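**Unit 4: Assessing a packaged manipulation kit**

Course handout, Applied Automation. To be read before the October laboratory period.

## 4.1 Purpose of this unit

Earlier units treated the arm, the gripper and the controller as separate subjects. In practice, many small organizations buy all of them together, as a kit with a support agreement attached. This unit asks students to judge such an offer as a buyer would. The kit under review is the Kundberg bench package, which the department holds on a trial agreement through its supplier, Farndale.

Students should have the offer document at hand. Page references below are to that document.

## 4.2 What the offer contains

The package is sold in two versions. Both include the arm, a two-finger gripper, a small camera mounted at the wrist, and the Kirov control software. The larger version adds a second set of fingers and remote support for the first year.

The following points in the offer are often misread:

- The gripper is covered by the warranty. The fingertips are listed as wearing parts (page 3) and are not.
- Software updates are included during the support period only. After that, the installed version continues to run but is not corrected.
- On-site setup is priced separately. The quoted price assumes that the buyer will carry out the mounting and the first calibration.
- The workstation itself is not supplied. The buyer provides a frame, a shelf or bench surface, and whatever objects the arm is to handle.

Students should note the last point when they prepare their cost sheets. In previous years the frame was often left out of the total, and several otherwise careful reports lost marks for it.

## 4.3 Stating the task

An offer cannot be judged without a task. For this unit the task is household tidying: picking up common items and placing them in, or removing them from, baskets and racks. It was chosen over the more usual block-stacking exercise because the objects vary in shape, surface and stiffness, and because hanging containers leave the arm less room to approach.

Each group shall write a task statement of no more than one page. It must name the objects, the start and end positions, and the conditions under which an attempt counts as complete. "The item is moved to the basket" is not sufficient. "The item rests inside the basket and the gripper has withdrawn without touching the rim" is acceptable.

## 4.4 Criteria for the review

The review uses the Hirano sheet, which is handed out separately and contains 41 entries. Groups are not expected to complete every entry. The required sections are these:

1. **Reach and clearance.** Can the fingers enter and leave each container without contact with the rails or posts?
2. **Grip.** Are thin, soft and smooth objects held equally well? Record each type on its own line.
3. **Camera view.** How much of the work area remains visible when the gripper is close to the object?
4. **Setup effort.** Record the time from unpacking to first successful pick – including time spent reading the manual.

Sections on noise and power use may be left blank unless the group's task statement refers to them.

## 4.5 Notes on the camera view

The third criterion deserves particular attention. A camera at the wrist travels with the gripper and gives a close view of the object, but the fingers take up part of that view at all times. Objects inside a mesh basket present a further difficulty, as the wire covers parts of their outline. Polished metal may return bright reflections that the software reads as edges.
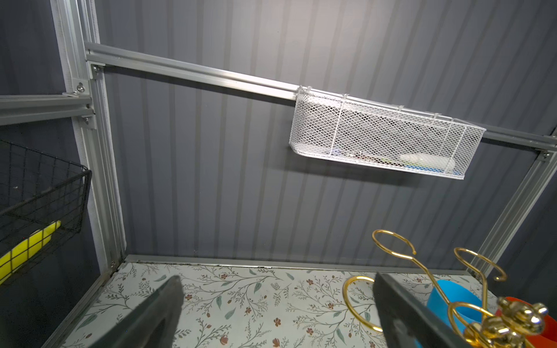 *Figure 4.1. Wrist camera view of the shelf area, with both gripper fingers, the gold-colored wire rack and the hanging mesh basket.*

Using Figure 4.1, each group should identify 2 places where an object is partly hidden, and state in each case whether the finger, the mesh or another object is the cause. Answers are to be entered under section 3 of the sheet.

## 4.6 Submission

The completed sheet, the task statement and the cost sheet are submitted together as one file. The report closes with a recommendation to buy, to decline, or to ask the supplier for changed terms. A recommendation of the third kind must list the terms in question and the page of the offer on which each appears.

Groups that wish to repeat a trial may book the bench through the laboratory desk until 4 p.m. – later requests are held over to the next working day.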